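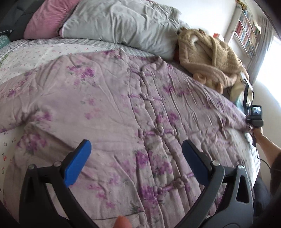 The open gripper over a quilted jacket with frog-button closures.

Torer is a hand-held gripper kit for people who want to teach a robot arm to fold clothes and don't want to buy the arm yet. You do the chore yourself, the kit records it, and Flistora's training recipe turns the recordings into a policy. I've had it for 6 weeks and my laundry has never been so well documented.

The hardware is good. The blue pads grip quilting nicely, though thin cotton slides off them if you rush. My thumb went numb after 42 folds — the trigger spring was clearly chosen by someone with a stronger thumb.

Now the method. Anitha Devadiga's write-up claims that 100 demonstrations per garment type are enough if you vary the starting pose. I followed it on a friend's arm, and T-shirts came out fine. Jackets were another matter: the policy liked to fold one sleeve, then fold it again. Adding messier starts helped more than adding clean ones, as the write-up predicts.

Zerncombe's kit is cheaper but loses tracking near windows. Buy Torer, and budget for 2 spare springs.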